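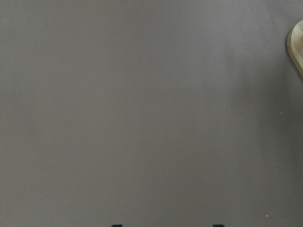
Gray work surface with one of the light wooden pieces, Kidthorpe workshop.

Progress report to the Gruston Fund
Project: Griltumgate Kitchen Tables
Date of report: 17/04/2024

1. Summary
This report covers the period from January until today. In this time we prepared the room in Kidthorpe, changed the surfaces of the work tables and started to collect wooden kitchen items for the lending shelf. The work on the tables is finished. The collection of items is still going on, and it is slower than we planned in our application.

2. The tables
The old table tops were white and very shiny. People who came to our sessions told us that they became tired in the eyes, and light wood was difficult to see well on them. We asked Jadoon, our supplier, for a plain matte covering without pattern. We compared two colors, a dark green and a gray, and chose the gray. Pale wood is easy to see on it, also for visitors with weak sight, and this was one of the points you asked us to consider.

The light in the room is still not even. One side of a table can be clearly darker than the other – we notice it most when we check the edges of a piece for rough places. We would like to add one lamp over each table. The cost is small and we can pay it from the amount already given, if you agree.

3. The wooden items
Until now we have received 26 items for the lending shelf. Our goal for the full year is 40. Most of them are boards and trays from households in Griltumgate. Each item is washed, dried for two days, sanded where it is necessary and then rubbed with oil. We prefer pieces with rounded corners, as they are more comfortable to hold and they do not damage the covering of the tables. Four boards had deep cracks and we could not accept them.

The oil took more time than expected. In January the room was cold and the first pieces stayed sticky for nearly a week, so we now oil only in small groups.

4. Money
From the grant of 3,327 we have spent 1,164, mainly for the coverings, the glue and the sanding paper. The receipts are attached to the paper copy of this report. No money was moved between the budget lines.

5. Next steps
Before the next report we will complete the collection, put a number on the back of each item and open the lending shelf two afternoons per month. We also need your answer about the lamps – a short message is enough for us.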